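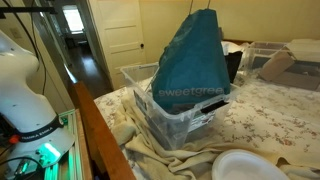 Ticket 2571 - Drolville line, card readers at Gristberg station
Opened by: Zinhle Moodley
Status: waiting on Tarar depot

Hi all, me again! Gate 13 is charging people twice when they change from the tram to the Drolville train. I went through it myself this morning and sure enough, two fares gone from my card. The gate next to it was fine.

What I've tried so far: turned the reader off and on, cleared the stored fares and loaded the April 2018 fare table again. That worked for a bit - then Keir Purves rang from the ticket office with two more complaints, same gate.

Update: Kenneth Urquhart had a look at the log and reckons the clock on that reader is running fast, so it thinks the transfer time is up before it really is. I've set it right by hand but it drifts again within the hour (argh).

I've shut the gate for now and asked Tarar for a spare reader. Keir has the refund forms if anyone asks. Please leave this open until the new one is in.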